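Ostside table sale is back in December

November 15, 2024

I popped into the Ostside rooms this week to see how the home table sale was coming along, and I ended up staying far longer than I meant to (there was tea, and I'm weak). If you missed the spring one, it raised 1,608 pounds for the Urnadier reading club, and Samina Jatoi tells me she's hoping for a good bit more this time!

The idea is the same as before. People bring in lamps, linens and small bits for the house, and everything gets set out on proper dressed tables so you can see how it might look at home. I'm a sucker for a checked tablecloth, and a table lamp with a plain white drum shade goes with pretty much anything, so I was already doing sums in my head.

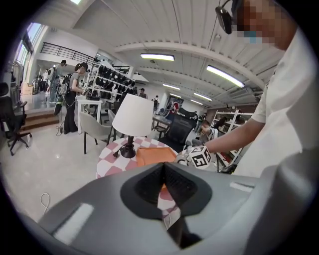

Prices are going in envelopes this year instead of on stickers, after all the grumbling last time over sticky marks on lampshades. You'll pick up the envelope from the table and take it to the till with you. Babar Satti is on the till both mornings and he does take cards now, hooray.

There's still room for more lamps, and smaller tablecloths too, round ones especially. Anything with a plug has to come in by the first week of December so it can be tested, and please leave the bulb in if you've got one that works. Curtains are a no, I'm afraid, we had about 900 of them last time (well, it felt like it).

Doors open at ten. Entry is free and the cake is not.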